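How to Get Through Your First Session With the Lunitz Hand Grippers

The Lunitz kit arrives in a carton big enough for a tuba, and most of that is foam. Under the foam you get two hand-held grippers, a charger, a sheet of spare marker stickers and a booklet that spends four pages on battery disposal and one paragraph on what to do with the things. I've had the set since June, and I've now recorded enough kitchen chores to be embarrassed by the state of my own kitchen.

If you're shopping, you already know the idea. You hold the grippers, you do the chore, the recording goes off to teach a robot. You become the robot's hands for an afternoon, at a good deal less than the price of a robot. What follows is the way I set up now, after doing it the other way for a while.

What you need

The Lunitz kit (or the Raptis one, which is lighter and pinches your thumb)
A laptop with the Tosbridge recorder installed
A table you can reach across without climbing on it
A power strip
One small appliance with a door, and something to put in it
More patience than you packed

Step 1. Charge everything, then charge it again

The status light turns green well before the battery is full. I don't know what the light thinks it's celebrating. Leave the grippers plugged in overnight and ignore the light completely. A full charge has given me 175 minutes of recording, and a "green" one has given me a long walk back to the outlet.

Step 2. Install the recorder before you invite anybody

Tosbridge updates itself the first time it opens, and again the second time, for reasons of its own. Do this alone, with coffee. When it asks whether you'd like to join the user community, the button that says "Later" means "in two minutes."

Set the storage folder to an external drive. I keep 200 gigabytes free before a session and have never been sorry.

Step 3. Calibrate

Hold both grippers out over the table, jaws open, and follow the on-screen dot. Move slowly. The booklet says "as if conducting a gentle orchestra," and that is the only good sentence in it. If the calibration fails three times running, wipe the marker stickers with a dry cloth. If it still fails, peel off the worst one and use a spare. They come off in one piece if you start at a corner and swear quietly.

Step 4. Pick one dull task

Everybody wants to start with pouring juice. Don't start with pouring juice. Take a bowl, a door, and a shelf. Put the bowl in, take the bowl out. Do 20 of those and look at the recordings before you try anything with a lid.

A mini fridge or a microwave is the right size for this. Stand it where the door can swing all the way open, and tape the cord down where you'll be shuffling your feet.

Step 5. Record

Start the take with both grippers in view of each other and your elbows loose. Close the jaws slower than feels natural. When you reach into an appliance, go in straight and come out straight, or you'll knock the housing on the door. The housing can take it. The take can't.

Tosbridge beeps to begin and beeps to end, with the same beep. Count them.

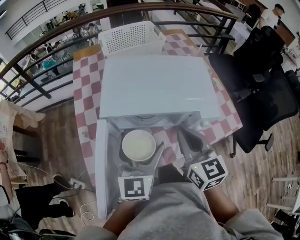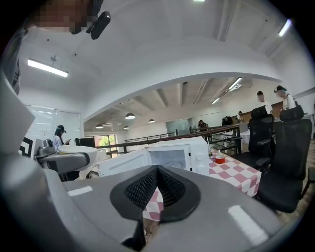
Step 6. Review, and be ruthless

Play everything back at double speed and throw out any take where you hesitated, dropped something or stopped to scratch your nose with a gripper. On my first Sunday I kept 18 takes out of a whole morning's work. It gets better, mostly because you stop talking to people while you're recording.

Name the files as you go. The default name is a string of digits that looks like a parking fine.

Things I'd fix

The grips are shaped for a larger hand than mine, and after an hour my forearms have opinions. I wrapped mine in bike tape. Dekberg sells a padded sleeve that fits, though it costs what you'd pay for a decent lunch for two, and it's one sleeve.

Pads wear at the tips first. Swap left for right when they start to look shiny and you'll get more life out of the pair.

Should you buy it?

If you plan to record every week, yes. The Lunitz tracks more steadily than the Raptis and survives being put down badly. If you want to try it once, rent: Tosbridge lists weekend rentals under "Partners," three menus deep, and the rental sets come with the bike tape already on.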